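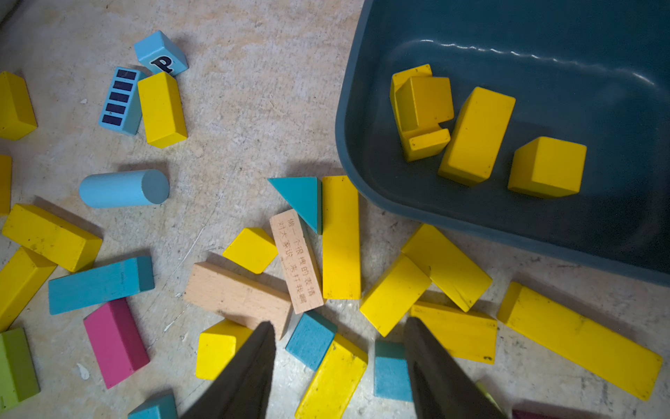 Tub and blocks, garage floor, 3/7/20

Gruderon wooden block set, bought in January. Short review, kids are up.

Good first. Solid wood, nice weight, yellow and light blue so you spot them on concrete. Cylinder rolls off under the car, obviously. My son loves the arch. The letter P gets carried everywhere, even to bed.

Not so good - the yellow paint marks up fast. Little dark scuffs on the edges allready. And no storage in the box, so we use a blue plastic tub from Akolgo. Works fine, smooth rim, easy for small hands to drop stuff in.

Striped one is my favorite to build with, sits nice and flat. Wish there was more of them.

Paid 2 dollars extra for gift wrap, skip it. Would buy agian. Four stars.

Ruoxi Jia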